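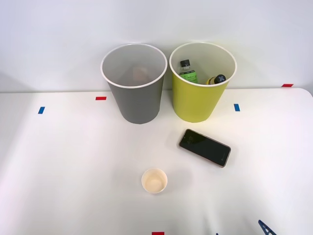 Check the tape before you blame the arm, Delia Marinescu told me when I called her at 11 at night to complain about the arm. I had been blaming the arm for most of an evening. I had blamed its shoulder, its cable, its firmware and, briefly, its upbringing.

So, the tape. Our sorting cell at Utport is a white table, two bins and some little strips of red and blue that tell you where things go. They were laid down by Nelu Husar with a steel ruler and real feeling. They were then wiped down every evening by me, with a wet rag and no feeling whatsoever, and one of the blue ones had crept. It had gone maybe a finger's width toward the wall. I set the yellow-green bin by it every morning like a man setting his watch by a stopped clock, and every morning the gripper came down and rapped its knuckles on the rim.

I peeled it up, cleaned off the gunk with alcohol, let the table dry properly and put down a new strip. Then I did the thing I should have done back in December and wrote the bin positions on a card, measured from the table edge, so that the tape is no longer the only witness.

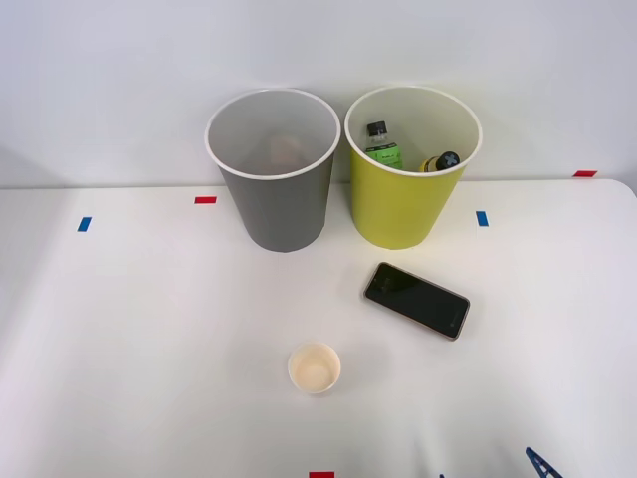 Did you re-zero the wrist while you were in there, Oi-ling Shek wanted to know, or did you fix one thing and go to bed?

I fixed one thing and went to bed. The wrist got done the next day, and it needed it. On ours you back the arm off to its rest pose, loosen the collar, turn the joint until the two scribed lines meet, and tighten up again without letting the lines drift apart, for which it helps to have three hands. The wrist can turn a full 360 degrees in software and somewhat less in reality, because of the cable. If you zero it with the cable wound the wrong way, it will work beautifully until it has to reach for the far side of the table. Ask me how long I spent on that. (Most of a morning.)

While the collar was off I looked at the finger pads. The counter said 3,209 grasps since the last change, and the left pad had gone shiny along the tip. Shiny pads let go of bottles. They hold on to a paper cup just fine, so you can run a nice confident test with the cup and learn nothing at all. I swapped both, the old left one and the perfectly decent right one, as a mismatched pair closes crooked and then you get to blame the shoulder again.

My test layout hasn't changed in ages: gray bin, yellow-green bin, a couple of small bottles, a phone, the little cup. The phone is the one I dread. It's flat, it's slippery and the fingers have to come in low without scraping the table. I drop the speed to 15 percent for the first pass and keep my hand on the stop button, looking relaxed.
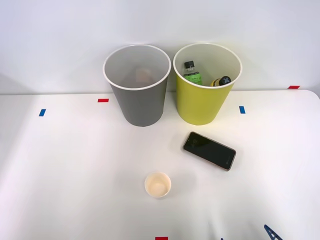
You could put the bins on a fixed base and never think about tape again, Teresa Szczepańska wrote under my last post, and she's right, and I have the screws in a drawer. What stops me is that we move the bins every time somebody wants a different task, and a base bolted to the table is a base I'd be unbolting on my knees.

For now the routine goes like this. Bins against the card in the morning, before power. One slow approach to each rim. Pads looked at once a week with a flashlight. Collar bolts checked with the small hex key, the one that lives on a string because the last one left us. And I wipe around the tape now, dabbing at the edges like I'm restoring a fresco. It adds 3 minutes to the evening and Nelu has stopped sighing when he walks past.

The cable still rubs at the elbow. I've put a sleeve on it and ordered a longer clip, and I'll post the part number once I know it fits.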